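Unit 5: The town pageant as a historical source

Notes for students. Read these before the tutorial and bring your copy of the program extract.

What we mean by a pageant

In the years before the First World War, many towns staged outdoor plays about their own past. They ran in parks or on showgrounds, with local people taking most of the parts. A pageant was usually built as a string of short episodes, each set in a different year and often each given to a different church, school or lodge to perform.

For this unit we use the Fallness pageant. The cast was almost 3000, drawn from the town and from the farming district out towards Jilero. There were 16 episodes. The script survives in full, but the music does not.

Costume and colour

Costumes were mostly made at home from printed instructions. The organizers set a colour for each episode so that groups could be told apart from the back of the stands. Blue went to the river episode, and the households in that group were asked to dye their own cloth.
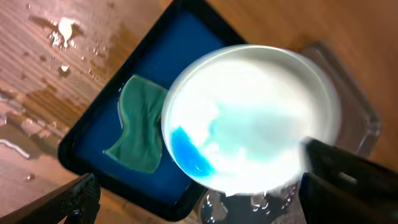
Blue liquid in a white bowl, on a tray.

The dye instructions are in your reader. Note how much they assume the household already had: a copper, a line, a spare pair of hands. When you read them, ask who could take part and who could not. Families at Nerkness, a day's travel away, are named in the script but do not appear in the cast list.

What the script leaves out

The first episode begins with the arrival of the surveyors. Nothing is set before that date. The people who already lived on the river are given one silent scene, played by townspeople. This was common in pageants of the period, and it tells us more about the organizers' view of the past than about the past itself.

Look also at the ending. The last episode is a parade of industries – the mill, the dairy, the railway – and it stops well short of the strike that had closed the mill.

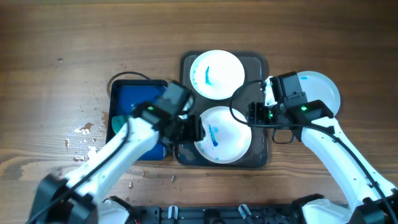 The newspaper reports need the same care. The local paper printed the speeches at length and said little about the crowd. Letters and diaries are better on that point. One diary in the Onsri papers complains about the heat, the price of tea and a horse that would not leave the field.

Reading for the tutorial

Script, episodes 1, 8 and 16
Costume and dye instructions, complete
Onsri papers, diary extract

Written task

Choose one episode. In a page or two, explain what it claims happened, what other source you would check it against, and what the performers may have wanted the audience to feel. The task is due in the first week of October. Hand it to Chaiwat Siriwan at the start of class.

Notes revised August 28, 2022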